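3.2 Bench layout and vessels

The measurements were made on a single bench in the Urkelmont teaching laboratory. Vessels were chosen from ordinary stock so that the layout could be repeated at the Cikport and Tahiri sites without special orders. Each session used dyed water in place of reagents, with red-orange and blue as the main colors. The fill was kept shallow in the beakers – deep fills hid the base of the vessel and made small spills harder to trace.

The tabletop is plain white. Colored drops show up well against it, but clear glass does not, and the walls of an unfilled beaker have little contrast with the surface at most viewing angles. The test tube rack is made of clear acrylic and raises the same difficulty. 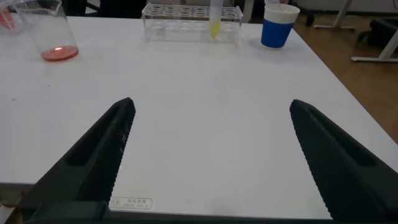
Bench positions were not marked with tape. The operator was given a written layout and allowed to shift any vessel by up to 11 cm, provided that the rack stayed within reach. In total, 39 sessions were recorded, of which 16 used a graduated cylinder as the measuring vessel and 18 used a beaker alone. The remaining sessions were set aside for calibration.

Volumes in the cylinder sessions were read from the printed scale at eye level. Beaker graduations were treated as nominal and were not used for any reported volume. Residue left on beaker walls was noted in the session log but not corrected for, as the Brineo protocol gives no allowance for it. 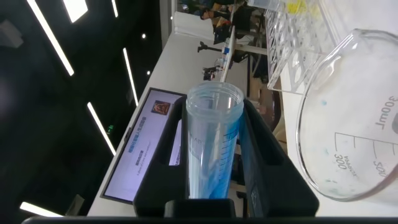 Figure 4. Plastic graduated cylinder with light blue liquid, beside a glass beaker marked 300mL. The acrylic rack is behind the beaker.

Rinsing followed the order of use. Cylinders were rinsed twice and drained upside down before the next fill, and beakers were rinsed once.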